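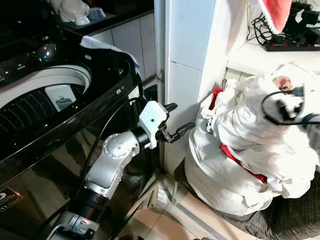
Top loader with the lid open, utility room.

Brarkard House, ground floor laundry and utility check, September

Water supply hoses: OK. Both a little stiff with age but no bulges, and I ran my hand along the whole length to be sure.

Stopcock: OK. Turns freely, bless it, after last year's struggle!

Socket and plug: OK. No scorching.

Floor drain: ATTENTION. Slow to clear. I poured two buckets down and had time to fold a towel before it went. Please ask Skelik to rod it before Saturday if they possibly can.

Extractor fan: OK, though it does grumble.

Shelf brackets: OK. Tightened the left one while I was there.

Smoke alarm, corridor: OK on test.

Door to yard: ATTENTION. Gap under it is 47 mm at the hinge side, and leaves (and worse) are blowing in. A brush strip would do nicely.

Meter cupboard: not checked, key 86 missing from the board.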